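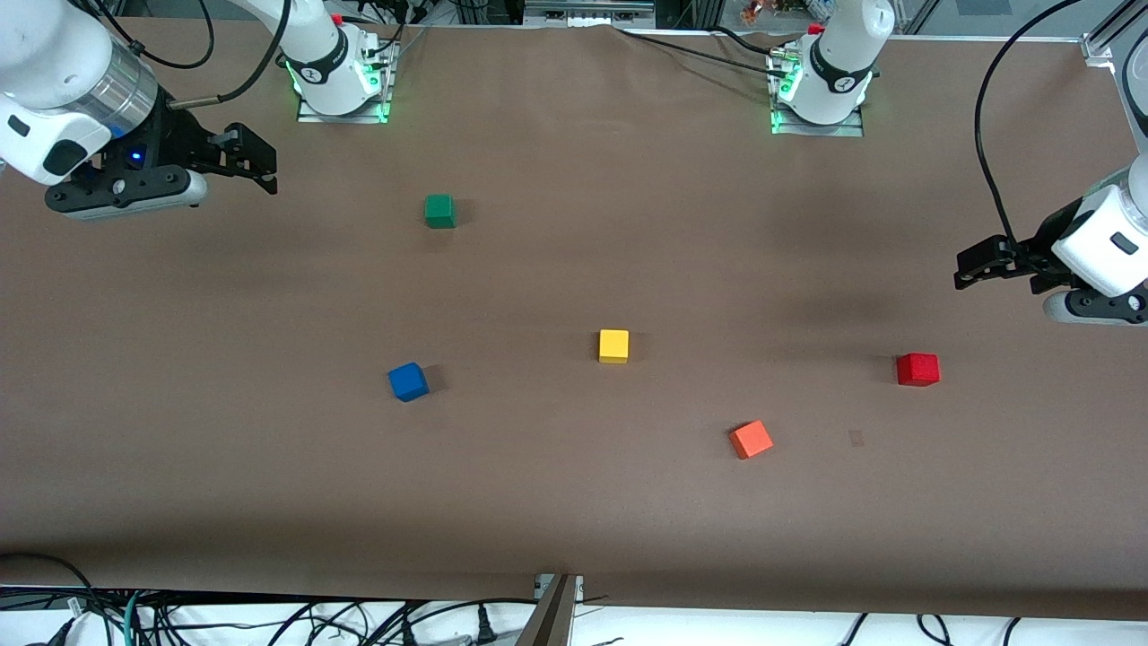 About Fulden

Fulden is a small language school in the center of town. We teach English and Italian to adults, in the evening and on Sunday morning. The school was opened by Renzo Piras, who came here to work in a shipping office and gave his first lessons in the kitchen of his apartment. Today we have 195 students in the course year, and the kitchen is no longer enough.

How we teach

In each group the students speak from the first lesson, also when they make mistakes. Grammar we explain on paper, slowly, and we repeat it as many times as it is necessary. A lesson is 100 minutes with a pause for coffee in the middle — the coffee is included in the price.

For companies we go to the office of the client. The staff of Banov and of Rimex learn with us for several years already, mostly telephone English and letters. 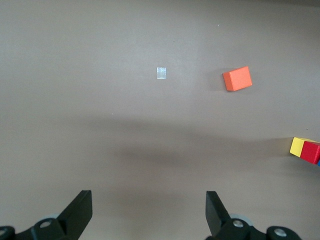 Where to find us

We are on the second floor of the Macapagal building, over the pharmacy. The elevator is slow, please have patience with it. New groups start in November, and the placement test takes 40 minutes and is free. You can come without appointment after 5 p.m. and ask for Renzo, or leave your telephone number at the desk and we will call you back the next day.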